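Markix Referee Bag, 20 litres

Last updated: December
2 comments

The Markix is a bag for football referees and assistant referees who travel to the match by bus, by train or on foot. It holds the complete equipment for one official and one change of clothes. We make it in our workshop in Cerurdale, and it comes in black only.

The idea came from Javiera Orellana, who was refereeing youth and women's matches for many seasons with an ordinary school bag. Her flags were always too long for it and her whistle was always at the bottom. She drew the first version herself, and the order of the pockets today is almost the same as in her drawing.

The main compartment opens on three sides, like a suitcase, so you can put the bag on a bench and see everything. Shirts go in the lid, behind a net. Shorts, socks and towel go in the base. The boots have their own compartment at the bottom, with a separate zip and a lining that you can wipe with a damp cloth. Boots up to size 46 go in without pressing. For bigger sizes we recommend that you put them in with the soles facing outwards.

The long pocket on the left side is for the two assistant flags. It is closed with a strap and a buckle, and it will also take a folding umbrella if you don't carry flags.

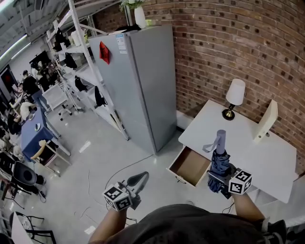
Folding umbrella in navy blue with a lavender handle.

On the front you will find the small pocket for the match. It has a sleeve for the yellow and red cards, a loop for the whistle, a place for two pencils and a flat part for the team sheets. The flat part is wide enough for an A5 notebook but not for A4 paper, so the sheets must be folded one time. Some customers asked us to make it larger. We tried, and then the pocket was hanging down when the bag was full, and we went back to the first size.

The empty bag weighs 497 grams. The fabric is a polyester with a coating on the inner side. It resists normal rain during the walk from the station to the ground, but please do not leave it standing in water — the seams at the bottom are sewn and not welded.

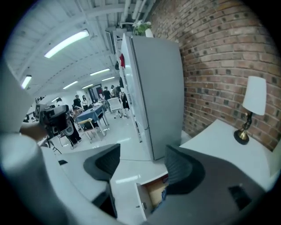 The zips are the part which we changed most. In the older version the sliders were small and difficult to use with gloves, especially at winter tournaments when there are three or four matches in one morning. Now every slider has a cord of 5 cm. If a cord breaks, write to us and we send a new one without cost. You can fix it on yourself with a simple knot.

The bag can be carried on the back or in the hand. The shoulder straps disappear behind a panel when you do not need them.

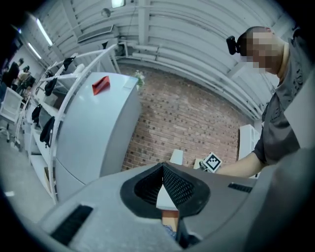

For the back panel we compared several kinds of padding. Smooth foam was comfortable at first but it became slippery over a sports jacket. Lewis Niven, who does our pattern cutting, preferred a surface with more grip, and we chose a textured mesh. If you don't know this type of surface, look at the black padding inside the V-shaped opening in the photograph: the look is similar, although ours is softer and has a layer of air behind it. The same mesh is used on the inner side of the straps.

Washing: by hand, with lukewarm water and a little soap. Take the card sleeve out before. Do not use a washing machine and do not dry the bag on a radiator. It needs one night to dry, and the boot compartment should stay open.

In the package: bag, card sleeve, one spare buckle, one name label. Flags, whistle, cards and umbrella are not included.

Associations and referee schools which order 20 bags or more can have their badge printed on the lid. We need the badge as a drawing file in one or two colours. Please write to Amancay Yáñez at Garrido and say also when your season starts. Printing takes three weeks, in summer sometimes four.

Comments (2)

Amrit Desjardins
Does the flag pocket also take the electronic flags with the thick handle?

Garrido
Yes, but only one on each side of the divider, and the buckle must be on its last position.

Shares: 100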